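**Ticket 226: broadband drops out every time the boiler fires**

Status: open again (sorry)

September 2019

Right, I said I'd keep a proper log this time instead of ringing up and waffling, so it's all going in here. The short version for whoever picks this up — the internet in the house at Drondisthorpe falls over whenever the hot water comes on. It isn't a slow patch or a bit of buffering. The Mazza router loses its line completely, the front light goes from green to amber, and five minutes later it's back as if nothing had happened.

I know how that sounds. The first chap on the Fustska helpline was very polite about it, but I could hear him deciding I'd got the wrong end of the stick.

**What I've got**

- Fustska broadband over the ordinary phone line (copper, old, comes in at the front of the house)
- Mazza router, the one Fustska sent me, on the latest firmware as far as the settings page will tell me
- Combi boiler in the cupboard next to the kitchen
- Phone socket on the other side of that same cupboard wall, with the router sitting on a shelf above it

**What I tried first**

Turned it off and on again, obviously. Swapped the microfilter for the spare in the box. No change. Did a factory reset, which lost me my Wi-Fi name and meant an evening of typing the password into everything in the house, including the printer, which has no proper keyboard and makes you scroll through the alphabet one letter at a time. No change there either, apart from my mood.

Then I was told it must be Wi-Fi interference, so I plugged the laptop straight into the router with a cable and turned the wireless off. It still dropped. The light on the router still went amber. So please can we not go round the Wi-Fi channel business again! I've been on every channel there is.

**The test**

I ran a continuous ping from the laptop, left the router log open in another window, and then made the boiler fire on purpose by running hot water at the kitchen sink.

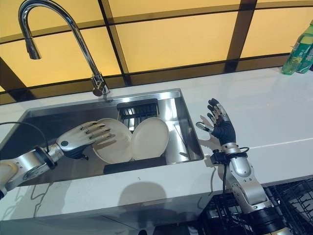
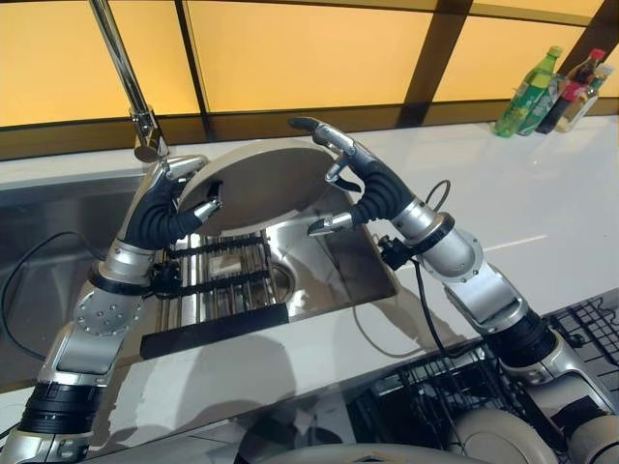

First go, the line dropped within seconds of the boiler lighting. I did it eight times over the afternoon and got a drop on six of them, which was enough to convince me even if it isn't laboratory standard. It had to be the kitchen because that tall curved tap over the steel sink is the nearest one to the boiler, and the hot gets called for straight away. The bathroom tap takes an age. I also ran the cold on its own for a good long while as a comparison, and the ping carried on without missing a beat, so water going through the pipes doesn't bother it. Heating on from the thermostat, with no taps running, does the same thing as the hot tap. So it's the boiler lighting up, or something in the boiler that wakes up when it does.

**What the router log says**

Every drop looks the same. A burst of errors, then "loss of signal", then it retrains and comes back. The sync speed after each one is a bit lower than before, and by teatime it had settled on something miserable. It crept back up overnight with the heating off.

**Things I moved**

Next I got an 800 cm network cable — yes, that's how they list it on the packet, I'd have said eight metres — and tried to get the router out of the cupboard area altogether. What I hadn't thought through is that the router has to be near the phone socket, so a long network cable only lets me move the laptop. Very comfortable on the sofa. Same fault.

So I borrowed a phone extension lead and put the router in the hall with that. Worse, if anything! I gather long phone extensions pick up all sorts, so I've taken it out again and it's going back where it came from.

The one thing that did help was unplugging the old extension wiring behind the faceplate and using the test socket underneath. With the router in there I got four boiler firings and one drop. Better, but I can't leave the front hanging off the wall for ever, and one drop is still one drop.

**An AM radio, of all things**

I found a tip on a forum about tuning a medium wave radio off-station and walking about with it. I've got an old battery one from the shed, so I had a go. With the boiler off, there's just the usual hiss. When it fires there's a great crackle near the cupboard, and it's loudest by the boiler's power lead, much less so by the flue. I've got that recorded on my phone if anybody wants it.

**Where I am now**

The boiler was put in by a firm from Clilldale and it's under warranty, so I've emailed them to ask about the igniter and whether the earth is as it should be. I haven't had the cover off and I'm not going to.

From Fustska, what I'd like is:

1. An engineer visit to replace the faceplate and get rid of the old extension wiring for good.
2. Someone to look at the line stats from your end, as mine only go back to the last reset.
3. No third microfilter in the post, please. I have a drawer of them.

I'm in most mornings, and happy to run the hot tap for the engineer as many times as they like.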